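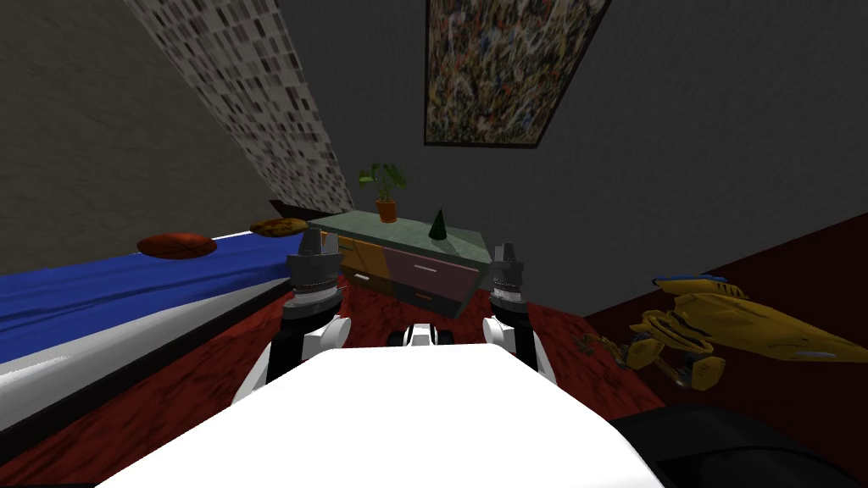 Figure 3-1. Scène « Chambre », vue de tête du robot, bras levés en position de départ.

3. Mise en service de la scène « Chambre » dans Zetemia

Ce chapitre concerne le chargement de la scène, le contrôle de la position de départ et l'exécution d'un premier essai de saisie avec le modèle de robot à deux bras. L'installation du logiciel et l'activation de la licence font l'objet du chapitre 2. Les scènes « Cuisine » et « Atelier » suivent la même procédure, à l'exception des réglages de contact (voir 3.5).

3.1 Prérequis

– Zetemia installé, service de calcul démarré.
– Paquet de scènes Wellville présent dans le répertoire des ressources.
– Modèle de robot Peng importé, avec ses deux préhenseurs déclarés.
– Port 106 libre sur la machine hôte, ou autre port renseigné dans les préférences réseau.

Remarque : le paquet Wellville de septembre remplace intégralement le précédent. Supprimer l'ancien répertoire avant la copie. La coexistence des deux versions provoque des doublons dans la liste des objets.

3.2 Chargement de la scène

1. Ouvrir le menu Scène, puis Charger.
2. Sélectionner « Chambre » dans la bibliothèque Wellville et valider.
3. Attendre que l'indicateur d'état passe de « Compilation » à « Prêt ».
4. Dans l'onglet Robot, choisir le modèle Peng et cliquer sur Placer.
5. Dans la liste Vues, sélectionner « Tête ».
6. Comparer l'affichage avec la figure 3-1. Le torse blanc doit occuper le bas de la vue, au centre, avec un bras de chaque côté. Le lit à drap bleu se trouve à gauche et la commode contre le mur du fond.

Si le robot apparaît dans une autre orientation, utiliser Robot > Réinitialiser la base. Ne pas corriger l'orientation à la souris : la valeur saisie manuellement est enregistrée avec la scène et sera rappelée à chaque chargement.

3.3 Contrôle de la position de départ

1. Passer la simulation en pause.
2. Ouvrir le panneau Articulations.
3. Vérifier que les deux bras sont levés et dirigés vers l'avant.
4. Vérifier que le préhenseur gauche se situe devant les tiroirs de gauche de la commode et que le préhenseur droit est au niveau de son extrémité droite.
5. Ouvrir puis fermer chaque préhenseur à l'aide des curseurs. Le voyant de contact doit rester éteint.
6. Enregistrer la pose sous un nom distinct de « default ».

ATTENTION : ne pas relancer la simulation si le voyant de contact est allumé alors que les préhenseurs sont ouverts. Une interpénétration au démarrage génère des efforts non bornés et peut projeter les objets hors de la pièce. Utiliser Réinitialiser la scène, puis reprendre à l'étape 1.

3.4 Premier essai de saisie

L'essai de référence porte sur le ballon de basket posé sur le lit. Le petit cône vert et la plante en pot, tous deux sur le dessus de la commode, sont réservés aux essais de précision du chapitre 5.

1. Dans l'onglet Tâche, créer une tâche de type « Saisie simple ».
2. Désigner le ballon dans la liste des objets. La sélection directe dans la vue est possible, mais elle peut retenir le lit lorsque le pointeur est proche du drap.
3. Choisir le bras gauche.
4. Régler la durée maximale sur 18 secondes.
5. Laisser le nombre de tentatives sur 3.
6. Cliquer sur Exécuter.
7. À la fin de l'essai, consulter le journal. Les codes S0 et S1 signalent une saisie valide, les codes E2 à E5 un échec.

Remarque : pour un objet sphérique, le résultat dépend fortement du coefficient de frottement. Conserver la valeur fournie pour le premier essai afin de disposer d'une base de comparaison.

3.5 Réglages de contact

Les paramètres ci-dessous sont accessibles par Scène > Physique.

Pas de calcul : 1 000 pas par seconde par défaut. Une valeur inférieure accélère l'exécution et dégrade la stabilité des contacts entre doigts et objets.
Frottement des doigts : défini par préhenseur. Modifier séparément le côté gauche et le côté droit.
Tiroirs : verrouillés par défaut. Cocher « Articulé » pour autoriser l'ouverture par les poignées.
Objets décoratifs : le tableau mural est exclu du calcul de collision.

Après toute modification, recompiler la scène par Scène > Recompiler. Les changements non compilés apparaissent en italique et ne sont pas pris en compte.

3.6 Enregistrement d'une session

1. Ouvrir Session > Nouvel enregistrement.
2. Sélectionner les flux à conserver : vue de tête, articulations, efforts, état des préhenseurs.
3. Choisir le format Islow pour un traitement ultérieur dans le module d'analyse, ou le format brut pour un export.
4. Démarrer l'enregistrement avant la tâche. Les données antérieures au démarrage ne sont pas récupérables.
5. Arrêter l'enregistrement, puis attendre le message « Fichier fermé » avant de quitter.

ATTENTION : la fermeture de l'application pendant l'écriture rend le fichier illisible.

3.7 Anomalies courantes

Vue noire après chargement : vue « Tête » non affectée au robot. Répéter l'étape 4 de la section 3.2.
Objet au-dessus du sol sans support : gravité désactivée pour cet objet. Contrôler la case correspondante dans ses propriétés.
Textures absentes : répertoire Wellville incomplet. Recopier le paquet.
Préhenseur sans réponse : canal de commande déjà utilisé par une autre session. Fermer celle-ci et reconnecter le robot.
Code E4 répété : cible hors d'atteinte du bras choisi. Changer de bras ou avancer la base, puis refaire le contrôle de la section 3.3.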